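Home | Courses | Books & Decks | Tutoring | Cart

Search this site Go

The Predon Deck - flash cards for the logic and reading sections

Hi! I'm Kátia Lopes, and I wrote every card in this box, most of them at my kitchen table after the evening tutoring was done. I'd been teaching graduate entrance test prep for years and kept scribbling the same little prompts on scrap paper for my students. One of them asked if she could keep hers. Then her study partner wanted a set too, and, well, now we have a product page.

What you get

The deck is sorted into 16 tabbed sections. Each one covers one kind of question (necessary assumptions, parallel reasoning, author's attitude and so on), and inside a section the cards go from easy to mean. The front has a short argument or a few lines of a passage. The back has the answer, plus my notes on the wrong answer people like best. I love that part. If you keep falling for the same wrong answer, you'll see it right there in blue ink.

There's also a thin booklet with 3 study plans: one for people with a full-time job, one for students, and one for anybody who signed up late and is panicking a bit. I've been in that last group myself!

How I'd use it

Pull one section at a time and do a small stack in the morning, out loud if you can stand it. Say why the answer is right before you flip. Anything you miss goes back in the front. I'd leave the timer alone until you can get through a whole section without peeking - speed comes later, and it comes a lot easier when you know what you're reading.

Please don't try to swallow the whole box in a weekend. Chak-lun Chu, who tutors with me and checked all the logic in this edition, did that once as a test and was grumpy for days.
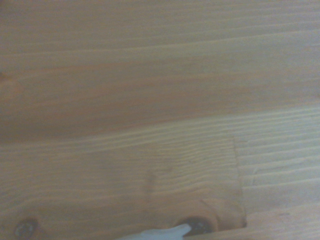 Price and shipping

The deck is $58, booklet included. We ship from our own office, usually the next morning. Orders placed in December can take a little longer, so if it's a gift, get it in early. Bent or missing cards? Write to me and I'll mail you new ones, no form to fill out.

Does it work with other courses?

Sure. Plenty of people use it next to our Truvton course, but nothing in it depends on that. If you're already with another program, just match the tabs to whatever you're covering that week.

You may also like
Truvton Self-Paced Course
Damasceno Reading Workbook
Dravivham Essay Review
One-on-one tutoring with Kátia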